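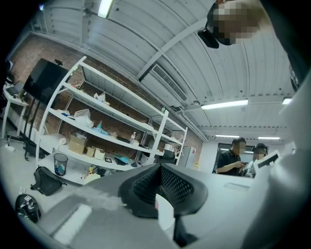
红砖墙、金属顶和一组白货架：Zaraner 的储物整理记录

2022年12月25日

Zaraner 租在 Hughes 仓的底层，房间的基本条件是固定的：一侧红砖墙，顶上是白色波纹金属板，白色的梁斜过去，梁下面有一条长方形通风格栅，细管和线管沿着墙顶交界处走。灯是荧光灯，长短不一。砖墙前面那组白色金属高货架，就是这篇的主要对象。

整理从十一月开始，断断续续做到这个月中旬。过程中改过两次方案，第一次的层高表作废，第二次的还在用。下面按照当时的工作顺序记，顺便把尺寸、材料和几处做错的地方写清楚，明年再动的时候可以直接查。

一、先看墙

红砖墙没有抹灰，砖面和灰缝不在一个平面上。用铝合金靠尺横着贴上去，尺子和墙之间能塞进卡片的位置很多，竖着贴也一样。这种墙面对货架有两个直接影响。

第一，货架背面不能指望和墙贴平。立柱顶到最突出的那块砖，其他位置自然会留缝。缝宽不均匀，小零件会从后面掉下去，掉到底层后面，捡的时候得把底层整个搬空。以前用硬纸板挡过一次，纸板受潮以后变软，慢慢弯下来，作用不大。

第二，固定点不好选。灰缝比砖软，冲击钻一碰就散，孔口会变成喇叭形，膨胀管进去能转。打在砖上要好一些，但砖的边角容易崩。最后的做法是只在砖的中部下钻，先用小直径钻头不开冲击引孔，进去一点以后再换到正式直径。孔里的粉用气吹吹干净，再塞膨胀管。吹粉这一步第一次偷懒没做，膨胀管露出来一截敲不进去，拔出来的时候把砖面带掉一小片。那片没有补，颜色对不上，补了更明显。

防倾拉片用的是 2 片，左右各一，装在立柱上部。拉片和墙之间的空隙用垫片填到刚好接触，再拧螺丝。不能靠螺丝把货架硬拉到墙上，那样立柱会被拉弯，层板跟着翘，放上去的盒子会自己往前滑。

二、地面和立柱

地面是浅灰色的，有一点向门口的坡度，肉眼看不出来，把水平尺放上去气泡就偏了。货架脚是带螺杆的可调脚，调节顺序如下：四个脚全部旋到最短；找出最高的那个角，这个角不动；其余三个脚依次放长，每次只动一个；横向、纵向各量一次，再量对角。量的时候水平尺放在最下层的横梁上，不放在层板上。层板是薄钢板折边，中间有下凹，尺子放上去读数没有意义。

调完以后用铅垂检查立柱。立柱允许有一点偏差，但两侧要往同一个方向偏。如果一侧往左一侧往右，说明某个横梁的卡扣没有完全落到孔里，光调脚是调不回来的。我这次就碰到了，右后角的卡扣卡在半截，外观上和到位的没有区别，用橡胶锤往下敲了一下才落进去。后来养成的习惯是每装一层就把四个角都敲一遍，听声音，落到位的声音短而闷，没落到位的会带一点弹。

脚下面垫了橡胶片。橡胶片会压缩，装完当天量是平的，第二天再量就变了，所以最后一次调平应该放在上完货之后的第二天。锁紧螺母也等到那时候再拧。

三、层高怎么定

旧的用法是层间距平均分，看着整齐，实际很浪费。放扁盒的那层上面空一大截，于是大家往扁盒上再叠扁盒，叠到第三个以后，最底下那个基本就没人去拿了。

第一版层高表是按物品种类排的：工具一层，耗材一层，线材一层，杂物一层。问题在于同一类东西高度差很多，电钻盒和一把游标卡尺都叫工具，层高只能按电钻盒来定。用了一周，杂物层满了，工具层还有三分之一是空气。

第二版按容器高度排，先把容器统一，再定层高。容器只留三种：矮盒、高盒、敞口筐。矮盒用 Plirnura 的带盖塑料盒，高盒是同一系列加高的，敞口筐用来放不规则的东西。层高的算法很简单，容器高度加上手能伸进去的余量，再往上取到最近的孔位。立柱上的孔距是固定的，算出来的数字不落在孔上也没用，所以取整这一步要放在最后。

矮盒的层不留叠放的余量，只够放一个盒子高。这是故意的，叠不进去就不会有人叠。高盒的层余量大一些，盖子要能在原位掀开。敞口筐放在和腰差不多高的那层，拿东西不用蹲，也不用抬手，看得见筐底。

最上面那层争议比较大。放重的不合适，放轻的又容易被当成遗忘区。现在的规定是只放备用件和空盒，贴红色标签，半年翻一次。翻的时候整盒拿下来，在桌上翻，不站在梯子上翻。

四、载荷

货架厂家给的每层载荷是均布值，前提是重量平摊在整块层板上。实际使用中很少有均布的情况，螺丝盒集中在右边，线轴集中在左边，中间空着。层板的横梁受的是集中力，靠近端部比压在跨中好得多。因此重盒一律靠两端放，中间放轻的。

称重用的是行李秤，挂着盒子的提手量。总共量了 21 个盒子，最重的是混装紧固件的那个，已经超过单手舒服提起的范围。这个盒子后来拆成两个，不是层板承受不了，是人搬的时候腰承受不了。拆完以后贴了标签，公制螺丝一盒，其余一盒。其余那盒里混着来路不明的英制螺丝，没有继续分，分了也用不上。

底层放最重的东西，这一点没有讨论余地。货架高，底座相对窄，重心往上走的后果很直接。上货也从底层开始，从下往上；下货反过来，从上往下。十一月拆第一版的时候有一次先搬空了底层，上面几层还满着，推了一下立柱，晃动幅度明显变大，于是又把底层装回去，重新从顶上往下拆。

五、标签

标签系统沿用了 Elov，一个自己写的小表格，名字没有含义。每个盒子一个编号，编号由层号和位置组成，盒子离开原位以后编号不变，这样放错了能看出来。表里记四项：编号、内容、最后一次盘点的月份、备注。没有记数量。试过记数量，维持了不到两周就和实物对不上，之后所有人都不再相信那一列，连带着不相信整张表，所以删了。

到目前为止表里有 105 条。条目比盒子多，是因为盒里还有分隔格，常用的分隔格单独成一条。不常用的就写在备注里，靠搜索找。

标签纸试过三种。普通铜版纸不干胶，油手摸几次就花了；热敏纸印起来最快，靠近灯和窗的位置褪色快；现在用的是合成纸加碳带，字边缘清楚，擦得动。粘贴位置在盒子短边的右上角，不贴盖子。盖子会互换，贴在盖子上等于没有标签。这条写在墙边那张使用说明的第一行，字号比别的都大，仍然有人贴盖子。

字体高度以站在通道对面能读出为准。编号用黑体，内容用细一点的字体，两行，不超过两行。内容写名词，不写“各种”“其他”“常用”。“其余”那盒是例外，见上文。

六、灯光对货架的影响

荧光灯的位置不跟着货架走，灯装在顶上，货架是后来搬来的。高货架有一个问题，上面的层板会把光挡住，越往下越暗，尤其是靠墙的后半部分。红砖墙本身反光弱，白墙能补回来的那一点光在这里没有。白色的金属架反而有帮助，横梁和立柱会散射一些。

量过一次照度，工具是手机软件，绝对值不可信，只看相对关系。最上层前沿和最下层后部差了很多倍，下层后部看标签得凑近。解决方法试了三种：

一是在层板下面贴灯带。效果最好，但需要走线，货架是金属的，线皮磨破有风险，每一处穿过层板边缘的地方都得加护套。只在一层做了试验，没有推广。

二是换浅色的盒子。透明盒在暗处看不清里面，半透明白盒好一点，标签的对比度也高。

三是把底层的盒子全部拉到前沿，后面塞挡块。最便宜，底层后部那块空间就不用了，本来也只会积灰。现在用的是这个。

挡块是泡沫条，切成 12 段，双面胶粘在层板上。胶粘之前层板要用酒精擦，出厂时表面有一层油膜，不擦的话两三天就脱。挡块的另一个作用是堵住货架和砖墙之间的缝，小零件不再往后掉。原来想用网片挡，买回来量了一下，和立柱孔距不合，退了。

七、通风和灰

顶上的格栅叶片很细，容易挂灰，清理时要用长柄的软毛刷配吸尘器，一个人刷一个人吸。只刷不吸的话，灰全部落到货架最上层的盒子上，然后顺着盖子的接缝进去。这个顺序问题犯过一次：先整理了货架，再清格栅，上层的盒子又擦了一遍。正确顺序是从上到下，顶、梁、格栅、管线、货架、地面。

波纹金属板的顶面清起来比平顶麻烦，肋条之间是槽，抹布横着擦只擦得到凸的部分。要顺着肋的方向走，一条槽一条槽来。梁的上表面积灰最多，平时从下面看不见，梯子上去以后才知道有多厚。管线和墙顶之间的缝隙用吸尘器的扁嘴，不要用湿布，砖灰遇水会在墙上拖出印子，干了以后颜色比周围浅。

砖墙掉粉是持续性的，没有根治。考虑过刷透明的渗透型固化剂，小面积试了一块，颜色变深，像一直没干。房东对墙面颜色有要求，就停了。目前的处理是货架后面每个季度吸一次，盒子全部带盖，敞口筐不放怕粉尘的东西。卡尺和千分表移到了桌子抽屉里，不在货架上。

八、通道

货架前面的通道要同时满足两件事：一个人蹲着拿底层，另一个人能从后面过去。按这个要求量，原来的桌子要往外移一截。移完以后桌子离灯更正，算是附带的好处。地上用胶带贴了边线，线里不放东西。胶带选布基的，纸胶带两天就被鞋底搓掉，PVC 的粘得住，但揭的时候残胶多。贴之前先吸尘，再用湿布擦一遍，等干透。等的时间比想象的长，地面吸水。

人多的时候，通道会变成站着说话的地方。边线对这一点没有约束力。把凳子挪到房间另一头之后有所缓解。

九、用料和损耗

塑料盒坏了两个，都是盖子的卡扣，坏的方式相同，单手从一角硬掀。现在的说明里加了一句，双手从长边开。膨胀管多买了一包，剩下的放在“其余”旁边。泡沫条剩一小截，给桌角当防撞用了。合成纸标签还剩大半卷。

靠尺借来的，已还。橡胶锤本来就有，锤头有一点裂，下次采购时换。

十、没做完的

灯带只有一层，电源还是临时接在插排上，不能长期这样用。要么正式走线，要么拆掉，倾向于拆掉。

最上层的备用件还没有逐盒核对，表里写的盘点月份是空的。

拉片的螺丝装完以后要复紧一次，砖里的膨胀管头几周会有轻微松动。提醒已经写在 Elov 的备注里，元旦之后做。复紧的时候手动拧，不用电动工具，扭矩一过，砖孔就废了，得往旁边挪一块砖重新打，拉片也要跟着挪孔位。

线轴那一层的挂杆有点细，满轴的时候中间下垂，空轴滑到最低处挤成一堆。准备换成管径大一级的，两端的托架孔也要扩，等钻头到货。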